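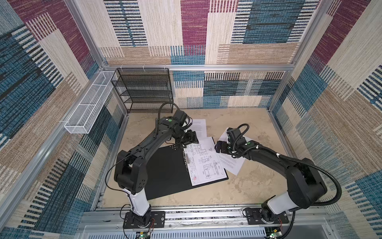

Two-arm station with clipboard, drawing sheet and loose pages on the work surface.

About Plurneteck

Plurneteck records demonstrations of manual tasks on two-arm robot stations and supplies the recordings to companies and labs that train control policies. We do not build arms and we do not sell trained models. Our product is the demonstration set, together with the task sheet it was recorded against and the log of every attempt, including the rejected ones.

The company was started by Paraschiva Ghiță, who came from machine tool service, and Miloslav Vrabec, who wrote motion control software for packaging lines. Both still run recording shifts. Our stations, workshop and office share one floor in Tollham.

How we record

An operator controls both arms remotely, one with each hand. The arms follow the operator's joint positions, and gripper opening is sent as a separate channel. Joint data, gripper data and camera streams are written against a common clock. Drift between streams is checked at the start and end of each shift, and a session that fails the second check is not delivered.

For some tasks we also teach by hand: the operator holds the arm and moves it through the motion with the motors backed off. Forces are easier to judge this way, but the operator's hands appear in the camera view, so these sessions are kept in a separate set and labeled as such. Clients should say in advance whether they can use them.

An attempt begins with the arms in a rest position and the objects placed according to the task sheet. It ends when the operator marks it complete or abandoned. Operators may correct a slip within an attempt. Corrections are tagged, and they are removed only if the client asks for that in writing.

What we record

Most of our current work is desk and paperwork handling: clipping and unclipping sheets, squaring a stack, turning pages, putting documents into trays. Paper is light, bends under the fingers and slides when another sheet is pulled from beneath it. Flat parallel fingers have difficulty getting under an edge on a smooth surface, and much of an operator's training time goes into that one motion. Clipboards usually need both arms, one to hold the clip open and one to move the sheet.

The current catalog lists 184 tasks. Each has a task sheet giving the objects, the starting layout, the permitted variation and the condition for completion. Backgrounds and work surfaces are changed between sessions on a written schedule. Clients may send their own objects, and these are returned when the contract closes.

Review

Every attempt is replayed by a reviewer who did not record it. The reviewer assigns one of three grades: accepted, accepted with correction, or rejected. Disputed grades go to Miloslav. Rejected attempts remain in the log with a reason code and can be supplied on request.

Software

Station control and recording run on Horobets, our in-house package. Version 2 added per-arm pause, which lets an operator hold one arm still while repositioning the other. Horobets is not licensed separately. Clients receive a reader for the file format and its documentation.

Operators

New operators spend their first weeks on single-arm tasks before moving to two-arm work. Shifts are divided into short blocks with breaks between them, as tracking accuracy falls when the hands tire. We recruit from assembly, sewing and dental technician backgrounds as well as from engineering. The next intake is in January.

Visits and inquiries

Visits to the Tollham floor are by appointment and start at 2 p.m., after the morning recording shift. For a quotation, send a task description, the objects involved and the number of accepted attempts required. Technical questions go to Miloslav Vrabec; contracts and recruitment go to Paraschiva Ghiță.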